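Shelf Work

Before a robot can stock a shop, somebody has to show it what a hand does between the shelf and the cart. At Skosow, that job belongs to a team of seven, who spend their shifts in ordinary stores wearing a camera on the head and picking things up.

The company started in August and has 2,510 clips so far. Each one covers a single item: reach, grip, lift, put back. Celeste Quiroga, who runs the collection, threw out 622 of them in the first review, mostly for hands that left the view.

"People look away before they've finished," she says. "You do it at home too. You look at the next thing."

Collectors work in sessions of 30 minutes, then rest their necks. They are told to move at normal speed and to leave the shelves as the store keeps them. Boxed goods are popular with the engineers, who want the model to learn how fingers get around a corner when the neighbors are close.

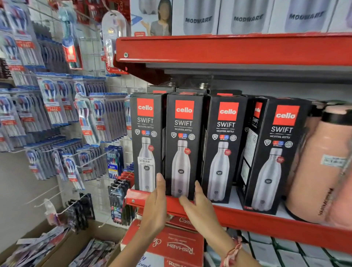
Two hands on a boxed Cello Swift steel bottle in a store aisle.

Teresa Czerwiński labels the clips at Skosow's office. She marks the moment of first contact by eye and still does the hard ones twice.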